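Cellule Selia (simulation)

Pour les autres sens, voir Selia (homonymie).

La cellule Selia est un poste de travail robotisé simulé, développé chez Kernent et entretenu depuis par le groupe Histell. Elle associe un robot à deux bras, une maison virtuelle de quelques pièces et un jeu de scripts de contrôle. Usage principal : mise au point des tâches domestiques, ouverture de portes surtout. L'article traite de la mise en service, de l'entretien courant et des pannes connues. Pour l'histoire du moteur physique, voir Cunha (logiciel).

Sommaire
1 Composition
2 Mise en service
3 Réglage des pinces
4 Entretien
5 Pannes et réparations
6 Versions
7 Notes

1 Composition

Un robot, deux bras, une pince à deux doigts par bras. Coques blanches, segments noirs, poignets gris. Le décor est chargé à part, sous forme de fichier de scène, et peut être remplacé sans toucher au robot. Le moteur Cunha calcule les contacts; le rendu est un module distinct, ce qui permet de lancer les essais longs sans affichage.

Les caméras virtuelles sont attachées au robot et non à la pièce. Elles suivent donc toutes ses inclinaisons, et l'horizon n'est presque jamais droit sur les vues de contrôle. Les réglages se lisent dans le repère du robot, jamais à l'oeil sur le sol ou les murs. 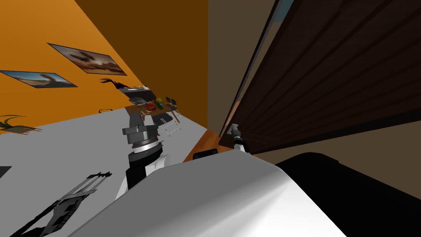
Vue de contrôle depuis le corps du robot, poignet au centre, armoire à droite.

2 Mise en service

Ordre habituel, d'après la fiche de Hedvika Hájek (Histell) :

Charger la scène seule, sans robot. Laisser les objets se poser.
Charger le robot, moteurs bloqués.
Vérifier le repère de base, puis les deux poignets.
Débloquer un bras à la fois -- le gauche d'abord.
Ouvrir et fermer chaque pince à vide.
Enregistrer l'état. C'est lui qui sert de point de retour.

Le point 1 est souvent sauté. Les petits objets posés sur les tables sont chargés légèrement au-dessus du plateau et tombent au premier pas de calcul; si le robot est déjà actif, un contact parasite peut fausser la mise à zéro des poignets. La fiche recommande 1000 pas de calcul à vide avant le point 2. Certains utilisateurs se contentent de moins, sans dommage apparent sur les scènes peu meublées.

Le mobilier proche du robot compte aussi. Une armoire, une chaise, un mur à portée de bras réduisent l'espace utile et doivent être déclarés comme obstacles dans le fichier de scène, sinon le planificateur passe au travers puis le moteur physique bloque tout. Objets laissés au sol : idem, même petits, si le bras doit descendre.

3 Réglage des pinces

C'est la partie la plus longue. Quatre paramètres par pince : ouverture maximale, vitesse de fermeture, effort limite, frottement des patins. Les deux premiers se règlent à vide. Les deux autres demandent un objet de référence, et l'usage est de prendre un bouton de porte, pièce fixe, rigide, toujours au même endroit.

Procédure : amener la pince ouverte de part et d'autre du bouton, s'arrêter avant tout contact, lire l'écart de chaque côté. Corriger au poignet, pas à l'épaule. Fermer ensuite à vitesse lente jusqu'à l'effort limite, tenir, tourner, relâcher. Recommencer avec l'autre bras.
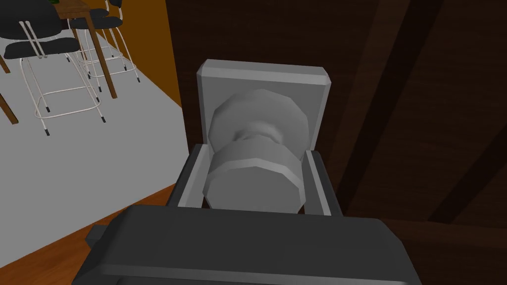

Temps de lecture : 4 minutes

Le bouton du décor standard a un bord à facettes. Selon l'angle d'approche, les patins portent sur un plat ou sur une arête, et la même consigne d'effort donne une tenue différente. Hidayah Liew a proposé de remplacer la pièce par un cylindre lisse pour l'étalonnage; la proposition n'a pas été suivie, le but étant de régler la pince sur ce qu'elle va vraiment saisir. Compromis retenu : faire l'essai à plusieurs orientations du poignet et garder la valeur la plus basse qui tienne partout.

La forme resserée du bouton, avec un col entre la tête et la rosace, aide au maintien une fois les doigts bien engagés. Prise trop en avant, elle ne sert à rien. Profondeur d'engagement à noter dans le fichier de réglage, avec la date.

À ne pas faire : augmenter le frottement pour rattraper un mauvais centrage. Ça tient au premier essai puis la porte revient en oscillant.

4 Entretien

Pas d'usure mécanique, évidemment, mais des dérives. Les plus courantes viennent des mises à jour du moteur (seuils de contact modifiés) et des fichiers de scène retouchés à la main. L'entretien suivi par Histell comprend :

une remise à l'état enregistré avant chaque série;
un essai de fermeture à vide, deux pinces, après chaque mise à jour;
un étalonnage complet sur bouton toutes les 40 séries environ;
la purge des journaux au delà de 1000 fichiers, faute de quoi le démarrage ralentit nettement.

La révision générale a lieu en janvier. Elle reprend la mise en service depuis le début, décor vide compris.

5 Pannes et réparations

Doigt asymétrique. Un doigt ferme plus vite que l'autre, l'objet part de côté. Cause habituelle : couplage des deux articulations perdu à l'import du modèle. Réimporter la pince seule, reprendre la section 3.

Tremblement du poignet. Apparaît en charge, porte à demi ouverte le plus souvent. Réduire le gain avant de toucher au pas de calcul. Si le tremblement persiste à vide, vérifier les masses du dernier segment.

Porte bloquée. La charnière est bonne neuf fois sur dix. Regarder plutôt si la porte recouvre le chambranle dans le modèle de collision -- quelques millimètres suffisent. Se corrige dans le fichier de scène, pas dans celui du robot.

Pince dans le décor. Après un arrêt brutal, un doigt peut se retrouver à l'intérieur d'un meuble ou d'un mur. Ne pas relancer. Moteurs bloqués, retour à l'état enregistré, puis un bras à la fois comme à la mise en service.

Perte du repère de base. Rare. Tout semble correct mais chaque approche tombe à côté, du même écart. Recharger le robot; le réglage des pinces est conservé.

6 Versions

La version initiale ne gérait qu'un bras. Le second a été ajouté avec le passage à Cunha, en même temps que l'état enregistré. Les fichiers de réglage antérieurs à ce passage ne sont pas compatibles et doivent être refaits, il n'existe pas de convertisseur.

7 Notes

Fiche de mise en service, H. Hájek, document interne Histell.
H. Liew, note sur l'étalonnage des pinces, Kernent.
Section « Pannes » à compléter, sources manquantes pour le tremblement du poignet.

Dernière modification : samedi 14 août 2021

Catégories : Robotique | Simulation | Maintenance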